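Idahosa Home Forum > Bathrooms and plumbing > Toilets
Ticket 747 - Toilet keeps refilling by itself at night
Status: Solved
Opened by: Soledad Mbeki, Leltarville

Hello all! First ticket from me, though I've been reading this board for ages and fixed a dripping basin tap last May entirely from other people's posts, so thank you for that.

The problem: every so often the toilet gives a short hiss, as if someone has flushed a teacup's worth, and then goes quiet. It's worst at night, or I notice it most at night. Bowl looks fine, flush is strong, no water on the floor that I can find. Two pictures of the room first. 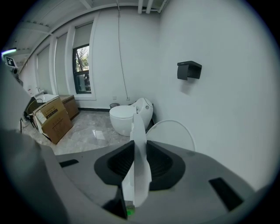
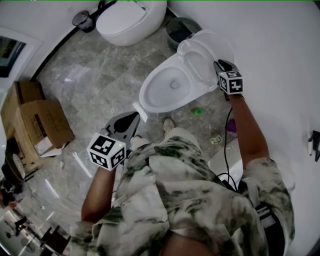 The toilet in both, white, with the bathroom floor around it.

What I know so far:
Supply is mains, no storage tank upstairs.
Flush is a button type. The valve inside says Cikano on the cap.
The fill valve is a different make, a Seker, and looks newer than everything else in there.
We have a water meter, which is how I got worried in the first place.

Things tried before posting: turned the isolation valve down a bit (the hiss got longer and quieter, which was interesting but no help), and wiped the inside of the cistern with a sponge.

Reply from Idahosa support desk, 9.40 am
Hi Soledad, thanks for the detail. A short refill with no flush nearly always means water is leaving the cistern slowly. It either goes down past the flush valve seal into the bowl or over the top of the overflow. Could you do the dye test? Put a few drops of food colouring in the cistern last thing at night, don't flush, and look at the bowl in the morning. Please also tell us where the water level sits compared with the top of the overflow tube.

Soledad Mbeki, 7.15 am
Dye test done and I am delighted to report a blue bowl! Quite a pale blue, but definitely blue. Used the colouring left over from a birthday cake. Water level is well under the overflow, a good thumb's width, so I think we can rule that one out.

I also did the pencil line trick from an older ticket on here. Mark the level on the inside wall, shut the isolation valve, wait. It had dropped below the line by the time I'd had breakfast. If the leak were in the fill valve the level would have stayed put or gone up, so the Seker is off the hook. I love this sort of thing, it's like a very slow detective story.

Idahosa support desk, 11.05 am
That's a clear result. It's the seal at the bottom of the flush valve. On most valves of that kind you don't need to take the cistern off. Shut the isolation valve, flush to empty, then give the body of the valve a quarter turn anticlockwise and lift. The seal is the flat rubber ring on the underside. Before you buy a new one, wash it in warm water and turn it over. Run a finger round the seat as well and see if you can feel any grit or scale.

Soledad Mbeki, 4.30 pm
Right, it's out! The quarter turn was stiff and I had one of those moments where you're sure you're about to snap something, and then it just let go. Ring has a groove worn into it all the way round and feels slimy. The seat had a crust of limescale on one side which came off with white vinegar and an old toothbrush. I've put the ring back upside down for now.

Log since refitting:
Hour 1 - no hiss.
Hour 3 - no hiss, pencil line still level with the water.
Bedtime - one hiss, very short. Hmm.
Morning - bowl very faintly blue. Much better but not cured.

Idahosa support desk, 10.20 am
Good improvement, and the groove explains the rest. A new ring is the next step. Take the old one to the shop and match it by laying one on top of the other, as there are at least 2 sizes that look the same in the packet. No grease on the new one, please, some types swell the rubber.

Soledad Mbeki, 6.50 pm
New ring in. Took me less time than finding the torch. Dye back in the cistern tonight, fingers crossed.

Soledad Mbeki, 7.05 am
Clear bowl! Level bang on the pencil line and the meter reads 456 on the last digits, same as when I went to bed. So pleased with this - please mark as solved. For anyone searching later, do the pencil line test before you buy parts. I very nearly ordered a fill valve.

Related: ticket on slow filling after a valve change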